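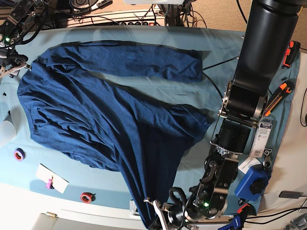

Fig. 4: Left gripper on the lower edge of a navy top.

Section 3. Setting up the Tromero folding bench

I've run the bench at Istska since November, and I used to fold by hand, so I'll tell you how I do it and you can shout at me if it's wrong.

1. Clamp the blue cloth along the table edge and smooth it with your palms. Small creases are fine, I leave them.

2. Switch on at the power strip.

3. Drop one garment on the cloth. Don't tidy it! We all did at first, out of habit. 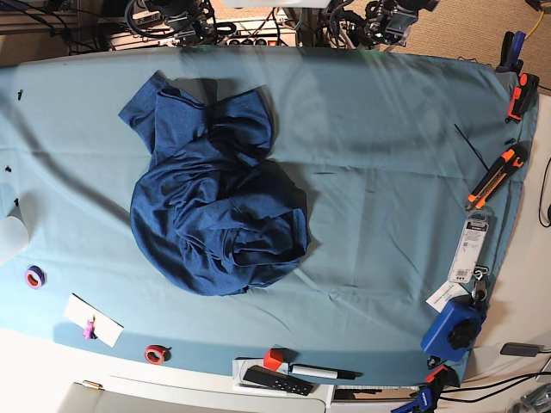 A heap is what the arms should learn to deal with, so chuck it down and step back.

Caution: hands off the cloth once you've pressed start. If a sleeve gets caught, hit stop first and then go in.

4. Watch the first 20 garments of your shift from start to finish (yes, all of them).

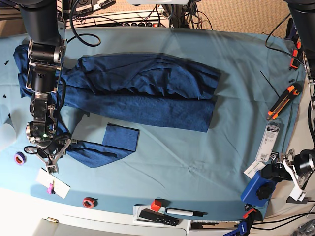
Fig. 5: Right gripper pinching the fabric, folded-back cuff in the middle of the cloth.

5. Write down any bad grips in the Gorkico log, with the garment type. Knits and T-shirts go on separate pages.

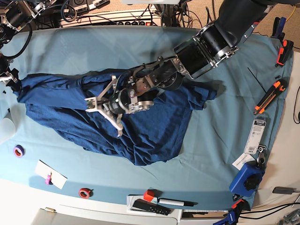
6. If an arm dithers over a garment for ages, press pause, shake the thing out and drop it again.

Note: we used to hand-fold 62 an hour each and my wrists knew all about it. Now I do checking, mending and the log, and Thierry Langlois has moved over to packing, where he says he misses the radio. Swap jobs at lunch if you're bored, just put your name on the rota.

Spare gripper fingers are in the Mac Carthaigh box under the stairs.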